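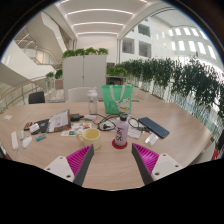

Nandi Hendricks wants to know whether the Praltier is worth buying if you already have a robot you can teleoperate, and whether the Flokura recipe that ships with it does what the write-up says, or whether "filter your demos" is just a polite way of throwing out the ones that make the numbers look bad.

Good questions, both of them, and since they came in as a comment under my unboxing post I figured I'd answer them in a proper review. I've had the thing for a season now. The short answer to the first is yes with some grumbling, and the answer to the second is mostly yes, with one big catch that took me until October to understand.

For anybody who skipped the first post: the Praltier is the two-finger gripper you hold in your hand, with a fisheye camera looking down over the fingers. You walk up to a table, do the task yourself with the gripper, and the video plus the hand motion becomes your training demo. The robot (mine is a Vetness arm, the small one) wears the same fingers and the same camera, so in theory it sees what you saw. You don't have to drag an arm around the building, and that's the whole pitch.

The hardware

I like it. It's light enough that I can do an hour before my wrist starts complaining, and the trigger has a nice even pull. The fingers open wide, wider than I expected, so a mug or a fat bottle goes in without you having to line it up like you're threading a needle. The magenta pads have ribs and they grip well on ceramic. On smooth plastic they're so-so. I've had shampoo-type bottles slowly rotate on me in the middle of a lift, and when that happens in your demo the robot will cheerfully learn to do it too.

The finger plates are held on with screws, and mine worked themselves loose twice. Put some thread locker on them the day you get it! A finger that's shifted even a little is a miserable thing to debug, and I lost most of a week to exactly that. The policy kept closing a bit to one side of the handle and I was blaming the calibration, the lighting, myself, everything except the screw.

Tracking is fine in a room with stuff in it and bad in a room without. It wants edges and texture. Our big open area at Jacobs has plants and chairs and window frames all over the place, and I've had very few dropouts there. In the little meeting room with the plain walls it lost its place constantly. The manual has one sentence on this, and it's on the page about charging, for some reason.

Battery life is okay. The charging door is a flimsy little flap and I already hate it.

The software

Let's be kind and say it's young. Import works. Syncing works if you remember to do the little open-and-close wave at the start of every recording, and if you forget, there is no way to fix it afterward, you just lose that demo. The viewer is good, I'll give them that. You can scrub through an episode with the finger width plotted underneath, and you get a feel for your own bad habits really fast. (I close early. I always close early. I had no idea until I saw it as a graph.)

Exporting to anything other than Flokura's own format took me an evening and a script I'm not proud of.

So what is Flokura

Flokura is the training recipe, and it's the part I was most curious about. The idea is pretty simple. People who collect demos by hand hesitate a lot. You reach for the mug, you stop, you think about the handle, you go again. A normal imitation setup copies all of that, so you get a robot that freezes in front of the mug like it forgot why it came into the kitchen. Flokura scores every demo on how much the hand stalls compared with other demos that start from a similar spot, drops the worst ones, and trains on what's left.

The claim in their write-up is that a smaller filtered set beats the full set. I was suspicious for the same reason Nandi is. If you get to pick which data counts, you can usually find a pick that works.

What I did

My task was mug to coaster. If something is already standing on the coaster, it has to be moved off first, then the mug gets picked up by the handle and set down in its place. It sounds dull and it's a pretty decent test! There are two different grasps in it, there's an order to follow, and the robot has to notice whether the first half even needs doing.

I recorded 1,116 demos. Most were on ordinary messy tables, with cables, papers, stickers, whatever people had left out, and I didn't tidy anything. A chunk of them, early on, were on a cleared table in the meeting room before I gave up on the tracking in there. After the Flokura filter I was left with 612, so it threw away nearly half of my work, and yes, that stung a bit.

Then I trained 3 policies. One got everything. One got the filtered set. And one got 612 demos picked at random from the full pile, which is the comparison I really wanted and the one the write-up doesn't have. If the random set did as well as the filtered one, then the filter is doing nothing and you just didn't need that much data.

Each policy got 20 tries on the real arm. I fixed the starting layouts ahead of time and ran them in the same order for each policy, and I called it a success only if the mug ended up on the coaster, upright, with nobody touching anything.

What I got

The filtered policy finished the task 16 times. The full set managed 11. Random got nine.

I was surprised the gap was that big, and I went back and watched all of the runs again to make sure I wasn't being generous. The difference is right where Flokura says it should be. The full-data policy hovers. It gets to the handle, drifts, backs off, comes in again, and by the third approach it's usually at some odd angle that never showed up in training. The filtered one just goes. It misses sometimes, but it misses quickly, and a couple of those misses turned into successes when it came back around for a second go.

Now, 20 tries per policy is a small number and I know it. Sixteen against 11 could shrink on me if I ran it again. Random against full is close enough that I wouldn't say a word about which one is better. I'd want a lot more runs before I put this in a paper, and I'd want somebody other than me resetting the table.

The catch

So I was all set to write a glowing review, and then I looked at which demos had been dropped. Remember that the task has two versions, one where the coaster is taken and one where it's free? People slow down when the coaster is taken. Of course they do, there's more to think about. And since the filter compares demos by where the hand starts and pays no attention to what's on the table, it decided that a lot of the taken-coaster demos were "hesitant" and tossed them.

It kept enough for the policy to learn the behavior, just barely. But when I split up my results, all four of the filtered policy's failures were on taken-coaster layouts. All four! On the free coaster it was perfect. So the filter made the easy half very good, and I can't tell you from this data that it helped the hard half at all.

There's a setting for this. It's called grouping, it's off by default, and it lets you tag demos so they're only scored against their own kind. I found it in a menu two levels down, long after I'd finished all of the runs above. I've since refiltered with it turned on and the split looks much healthier, but I haven't trained on that set yet, so I've got nothing to report on it.

To Nandi's point about hiding the bad ones, then: I don't think it's cheating. The random set convinced me the filter is picking up on something real. But it measures slowness, and slow can mean sloppy or it can mean the thing was hard, and the defaults can't tell those apart. If your task has branches in it, turn on grouping before you do anything else.

Handheld or teleop?

I still use teleop on the Vetness for anything where the arm's reach matters. With the Praltier in your hand it's very easy to do things the arm can't. You lean, you twist your wrist way over, you come in from behind the mug, and none of that transfers. I had to throw out my whole first batch because I'd been standing on the wrong side of the table (those aren't in my count, by the way, they were that bad).

But for sheer variety I wouldn't go back. I can do a run of demos on one table, walk over to the next one, and keep going. With the arm I'd still be looking for an outlet.

The good: comfortable, wide fingers, grippy pads on ceramic, great episode viewer, and a filter that seems to earn its place.

The bad: screws that back out, the charging flap, tracking in plain rooms, the sync wave you can't redo, and that grouping setting being off and buried.

Four stars from me. I'd have said three and a half before the viewer update. If anyone's tried the filter on something longer than pick and place, drawers or folding or whatever, leave a comment, I'd like to see how many of your demos it kept.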